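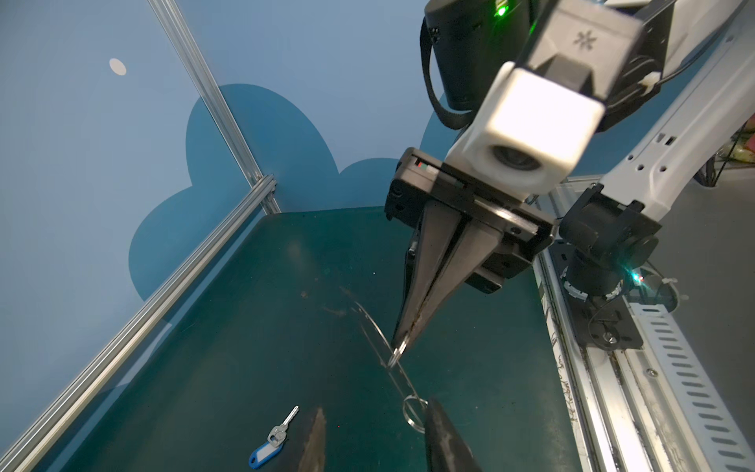
Vol. 5, No. 2

Key tags get another try at Tekunlow Court

07/03/2019

Tenants at Tekunlow Court have been told, again, that the building's key problem is about to be solved. The answer from Prostero, the management company, is a blue plastic tag with a white paper label inside, joined to each key by a metal split ring.

Prostero says all 400 keys in the building will be tagged and logged, including the storage rooms and the mail area, and that the old unmarked sets will be pulled from the front desk. A notice sent to tenants calls it a "full key management upgrade." Readers who own a junk drawer may have a different name for it.

Ottmar Thiele, the company's building services manager, said the trouble up to now has been keys that look alike and get handed back to the wrong hook. "If you can read what it is, you can put it where it goes," he said. Asked who would keep the labels up to date when locks are changed, Thiele said that was "still being worked out with the desk."

It was still being worked out in April, too, when tenants were promised a color-coded cabinet from a supplier called Ichikawa. The cabinet arrived. The keys for the cabinet are kept in an envelope.
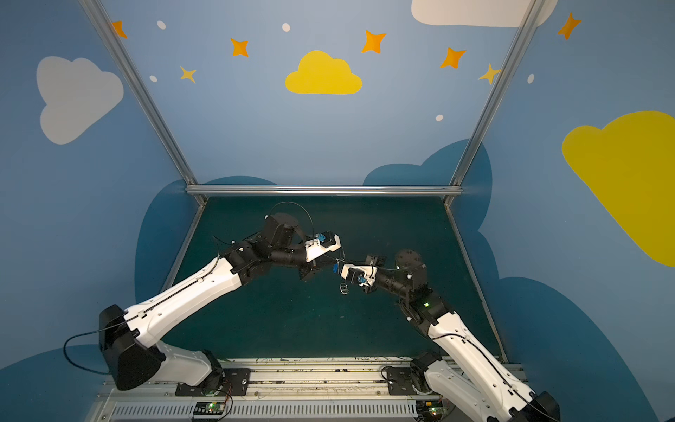 Getting a key onto a split ring is slow, fiddly work, as anyone who has broken a fingernail on one knows, and the notice gives no finish date. It also doesn't say what will be written on the paper inserts. Tanveer Usmani, who rents a workshop on the Somine Street side, thinks that matters more than the tags do. A label with a room number on it is handy for the desk and just as handy for whoever finds the key in the parking lot.

"I asked for a code in place of the room number and was told it would confuse people," Usmani said. "I've been locked out twice this year. I'm already confused."

Thiele said codes had been considered and could be looked at later. He would not say what the tags and rings cost, only that they came out of the existing budget and tenants would not be billed.

Tenants who hold a spare are asked to bring it to the front desk to be tagged. The notice does not say how long the desk will keep it.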